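How to Read a School Bond Question Before You Vote on It

The mailer says the bond costs less than a cup of coffee a week. Maybe it does. I have read a lot of these mailers and the coffee is always cheap and the house it is based on is always smaller than mine. If your district has put a bond question on the ballot, set aside an evening and work through the steps below. You need the ballot text, your last property tax bill and a calculator.

Step 1. Get the real wording

Skip the yard signs and the district's glossy page. Go to the county clerk's site and pull the full ballot question, the one with the long sentences. In Iselcombe, where I vote, the short version talked about "safe, modern classrooms." The full version allowed the money to be spent on "sites, buildings, furnishings and equipment," and that covers nearly anything you can bolt down and plenty you can't. Print it. Underline every verb. "Shall" is a promise. "May" is permission.

Step 2. Find the project list, then find out if it binds anyone

Most districts publish a list. Ours ran to 29 items, from roof work at Dirnau Elementary to new bleachers. Look for a sentence near the bottom saying the list is "subject to change" or "based on current estimates." If it's there, treat the list as a statement of intent. Call the business office and ask which items would be dropped first if bids come in high. They may not want to tell you. Ask anyway, and write down who you talked to.

Step 3. Do your own tax math

The ad will quote a yearly cost for an "average home." Find the assumed value. Then:

Take the taxable value from your bill, after any homestead exemption. Market value is a different number and will throw you off.
Divide by 1,000.
Multiply by the added millage.

On the flyer I got, the average homeowner would pay $320 a year. Mine came out at $484. Neither figure is a scandal, but only one of them comes out of my checking account.

If the district says your rate "will not go up," check whether an older bond is about to be paid off. Often the honest version is that your rate would go down if this one failed. You can know that and still vote yes, but you ought to know it.

Step 4. Check the term against the thing being bought

Look up how many years the bonds run, then look at what they pay for. Borrowing over decades for a building is ordinary. Borrowing over decades for laptops should make you put your coffee down. Some districts sell the bonds in separate series, with a shorter term for equipment. Ask for the repayment schedule by series. It is a public record, and if you get a summary instead, send a second request.

Step 5. Ask what isn't in it

Bond money generally can't pay salaries, and a new building has to be heated, cleaned and staffed out of the operating budget. So ask for the projected operating cost of anything new. When the board held its session at the Mutiso branch library, this took up the least time of any topic. The slides had a page on paint colors and nothing on custodians.

Step 6. Look at who drew up the estimate

The enrollment forecast and the cost estimate usually come from outside firms. Ours both came from Murideo, a planning company whose contract also covered project management if the bond passed. I don't say the numbers were wrong. I say I would like someone to check them who gets paid the same either way. The contract should be in the board packet for the month it was approved.

Step 7. Go to one meeting and ask one question

Public comment sign-up at our board closes 48 hours ahead, so look up the rule before you drive over. Pick your best question and read it off a card. Ask for a number or a document. "Can you explain your vision" will get you a vision.
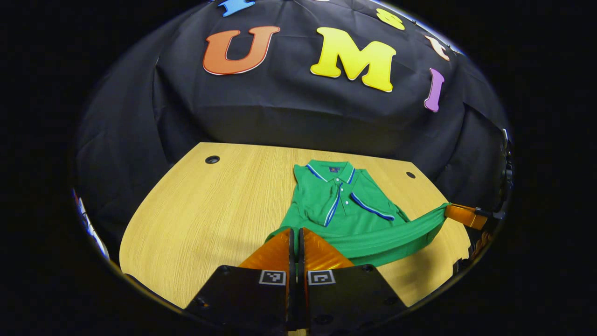 Jolene Lockyer wrote in to say that I'm too hard on the project list. Her district kept to theirs almost line by line, and the only thing cut was a storage building. She also said the business office there picked up the phone on the first ring and emailed her the repayment schedule the same afternoon. Fair enough. I'd still want to know what happens when the next superintendent inherits the list, and I'd still get the schedule in writing.

Step 8. Keep your papers after the election

If the bond passes, put the ballot text, the list and your notes in a folder. Once a year, compare them with the audit report. Many districts post it in December, when people are busy with other things.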